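Open day at the Penmont robotics lab
Posted 7/9/20

The Penmont building is at the far end of the Fallinside business park, past the tile warehouse, and there is no sign on the road. I parked by the loading dock and walked around to the front. Registration was a folding table and a sheet of paper. They had room for 38 visitors, split into two groups, and mine went upstairs first.

Upstairs is the simulation side. The lab does most of its early work on a computer before anything goes to the real arms. The project is called Bondach, and it is meant to teach a two-armed robot to pick up small things and put them where they belong. We got 21 minutes at the screens, then a short talk.

The practice room is simple, with a wood floor, tiled walls, a door and a window. The work happens at a white table with small objects on it, among them a square tray, two dog figurines and a few thin rods. The staff can change the layout between runs. One run of 600 attempts goes through overnight — the same job on a real arm would tie up the floor for days.
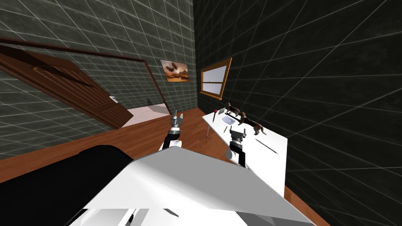

Mathew asked whether any of this carries over to a real table, where things slide and tip. The answer from the front was that some of it does. Reaching for an object carries over well. Closing the fingers on something thin does not, and that part gets trained again downstairs.

Downstairs was louder. Five arms were bolted to benches behind a yellow line, and two of them were running. One sorted plastic caps into bins. It dropped a cap while we watched and went back for it without help. The other was doing a slow calibration routine that was not much to look at, and most of our group drifted over to the coffee.

Visitors could try the hand controller at the last bench. I waited a while for my turn and moved one block from left to right. The delay between my hand and the arm was small, but I kept overshooting. The woman ahead of me did better.

Parking is free. The stairs are steep and the elevator was out of order, so call ahead if that matters to you. The next open day is planned for October, and sign-up will be on the lab's page.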